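## Unit 5: Bin Storage and the Handling of Long Stock

These notes accompany the Unit 5 practical at the Kanside campus. Students are expected to have read them before the session and to bring a printed copy to the workshop.

### 5.1 Terms

*Long stock* means any piece whose length is clearly greater than its width and height. *Loose storage* means that pieces share one container without dividers, trays or racks. *Orientation* is the direction in which the long side of a piece lies, taken relative to the walls of the bin.

### 5.2 Loose storage in an open bin

An open bin with flared sides is simple to fill and gives good access from above. Its weakness is that long pieces seldom settle in a common direction. Two pieces may lie side by side while a third lies across the floor of the bin, and each must then be approached differently. Pieces close to a side wall require particular attention, as the wall limits the room available on one side.
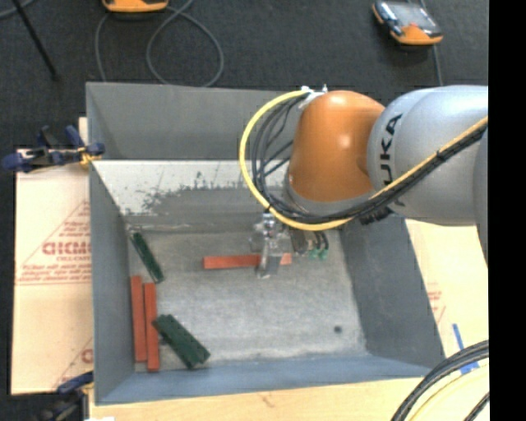
*Figure 5.1. Long blocks in two colours, red-orange and dark green, in a grey bin.*

Colour is a useful aid to sorting, but it should not be the only record of a part's type. In the Vondico labelling scheme used in this course, colour identifies the batch and a written code identifies the part. Both are entered on the bin card.

### 5.3 Practical task

Students work in groups of 3. Each group receives 24 blocks and one open bin.

1. Place the blocks in the bin without arranging them.
2. Sketch the layout from above, marking the orientation of each block.
3. Choose a removal order and write it beside the sketch.
4. Remove the blocks in that order, noting any that shift — including those touched by accident.

Completed sketches are to be submitted with the bin card at the end of the session.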